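Gavance opens kitting service for small motor control sets

PRESS RELEASE, March

Gavance, a supplier of parts for repair shops and small equipment makers, announces the start of its new kitting service under the name Rendis. From this month, customers can order solenoids and control boards together as one set, and receive them on one tray.

Until now the company sold these parts only separately, and many shops had to sort them by themselves before the assembly.
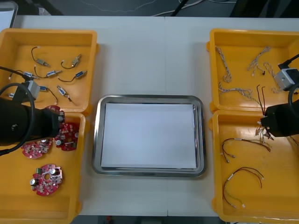

The parts are kept in yellow bins, and each set is laid out on a steel tray with clean white paper. Small parts are easier to check on white paper. During the test period, which took three months, 413 sets were prepared for 87 customers.

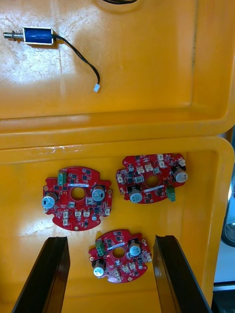

"Our customers told us that they lose much time with searching and sorting," the company stated. "We wish to take this work from them, and to keep the price reasonable."

Furlow, a workshop for vending equipment, was the first customer and has ordered 1086 sets for the coming year.
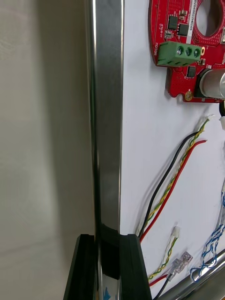
Every order comes with a printed packing list and a wiring sheet. The sheet is written in simple language, so new employees can also use it. Replacement parts can be ordered one by one from the same list, and the delivery time inside the country is 2 working days.

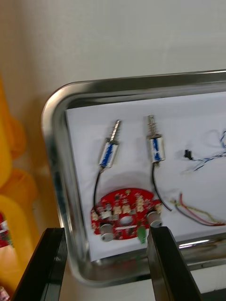 Can a customer change what is in a set?
Changes are possible for orders of ten sets or more, and should be requested before the order is confirmed.

Price lists and order forms are available from the Gavance sales office, which is open until 5 p.m.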